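Scene specification for simulated kitchen manipulation

Scene specification is the written part of a robot test that says which objects are present, where they stand and what the robot must do with them. In simulated kitchen work it is used together with a scoring sheet. The rules below follow the Nanier guideline, a working document first prepared by Grímur Blöndal and later extended for robots with two arms.

Scope

The guideline covers tasks on a flat worktop with household objects such as jars, bottles and bowls. It does not cover cutting, pouring or contact with people. A full test series under the guideline has 60 episodes, and each episode must end after 20 seconds, also when the task is not finished.

Holding and lifting

A grasp is recorded as valid when the fingers touch the object on two opposite sides and the object is clear of the worktop. Other objects may stay on the worktop during the test, but the specification must name them. For glass containers the guideline asks for a low closing force, even though a simulated jar cannot break. The same settings are often copied later to a real machine, and a careless value is then difficult to find.

In two-arm systems the arm which is not in use should be kept away from the working area. Its position is written in the log at the start and at the end of each episode.

A small jar held by the gripper, with the bottles kept to the far side of the counter:

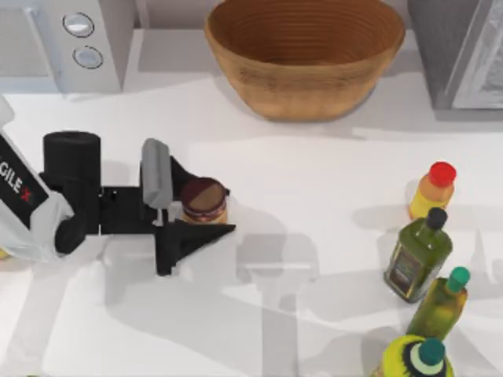

Camera views

At least one view should show the worktop from above or from a high angle. A second view, nearer to the objects, is recommended. Large objects such as bowls and appliances can hide small ones, and a low view often shows only a part of them. Each view is stored under its own name and is never mixed with another view in the same file.

A close view may contain no part of the robot. It is still kept in the record, as with the ridged bowl and the large grey object beside it:
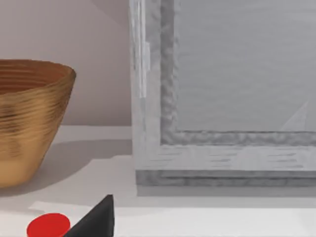
Randomisation

Object positions are changed between episodes with a recorded seed. The Onyshchenko rule, named after the laboratory where it was first used, says that no object may move more than one quarter of the worktop width from its listed place. Light direction and surface colour can also be changed, but only one of them in the same series.

Reporting

A report gives the number of valid grasps, the number of dropped objects and the software version. Failed episodes are included. The Ovudix archive, which follows the guideline, holds 1,458 episodes and rejects reports where the seed is missing. Version 3 of the guideline also asks for the name of the person who checked the scoring sheet.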